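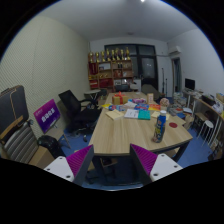

Notebooks, sticky notes and a coaster on a long office table.

The Long Goodbye to the Short Meeting

By Kolbrún Ketilsson

The invitation said "quick sync." It had been sent to 11 people, one of whom had left the company in the spring, and it was set for half an hour, which in the language of calendars means an hour with an apology in the middle.

I went because I had been asked to write about meetings, and because Eyvindur Bjarnason told me I wouldn't understand them until I had sat through one that had no bearing on my life. He runs operations at Bramska, a company that sells replacement parts for commercial dishwashers. He is a tall, tired man with a spreadsheet. For one year he wrote down every meeting held in the building: who called it, who came, how long it ran, and whether anything was decided.

The total was 2,588.

"I thought I'd made a mistake," he said. "Then I found the ones I'd missed."

Bramska has 176 employees. Most of them, when asked, will tell you they hate meetings. Most of them also called at least one a week. Bjarnason has a column for this. He's careful about who sees it.

What he wanted to find out was simple enough. Which meetings could go? He began with the ones where no decision was recorded, and was left with a list so long that he had to call a meeting to go through it. That one is in the spreadsheet too, marked "no decision."

The standing meeting is the hardest kind to kill. Somebody sets it up to deal with a problem, the problem gets solved or moves to Ohio, and the meeting carries on like a dog waiting at a train station. Bramska had one called Drodholm Weekly. Drodholm was a piece of inventory software that the company had stopped using before half the people in the room were hired. They met anyway. They talked about parking, mostly, and about whether the new inventory software was any good. When Bjarnason finally took it off the calendar, he got three complaints and a sad email.

"They liked each other," he said. "I hadn't put in a column for that."

I've thought about that email a good deal. I work alone, at a kitchen table, and my only standing meeting is with a cat who wants the chair. When I visited Bramska I sat in on four meetings in one day, and by the third I had opinions about a man named only as "the Thorlacius account" whom I will never meet. I was annoyed on behalf of people I had known since breakfast. I took a second muffin. I can see how a person slides into it.

The quick sync began six minutes late while somebody hunted for a cable. Two people caught up on a kitchen remodel. Then the woman who had called it shared a page of numbers from Finasis, the outside firm that does the company's billing, and asked if everyone had seen it. Everyone had. She read it to us.

I kept notes, and I'm looking at them now. They say "Q: who owns the late fee?" and below that "not Dale," underlined twice. There's a fairly good drawing of a duck.

At minute 31 a quiet man near the window asked whether the late fee could just be turned off. It could. It took four words and a nod, and I felt the small thrill you get when a jar lid gives. Then somebody said, "While we've got everybody," and we were there for another twenty minutes.

Bjarnason has tried the usual cures. He tried the meeting where you stand up, and people leaned. He tried a rule that every invitation needed an agenda, and got a great many agendas reading "discuss." In December he tried a week with no meetings at all. The phones lit up, the hallways filled, and the lunchroom was booked solid by people who swore they were having lunch. Sales wrote that week's messages at such length that one thread ran to 3,630 words, on the subject of a trade show banner.

He reads that one aloud sometimes. The banner was blue in the end.

What has worked, a little, is ending things at ten to the hour. He had the calendar software changed without telling anyone, and people simply got up when it told them to. They have ten minutes now to refill a cup or stare at a wall. He says it's the most popular thing he's done, and that he's been asked to present it to the leadership group.

They've given him a full hour. He plans to use fifty minutes of it, though he's been told there may be questions, and someone has already replied to ask if it could be made recurring.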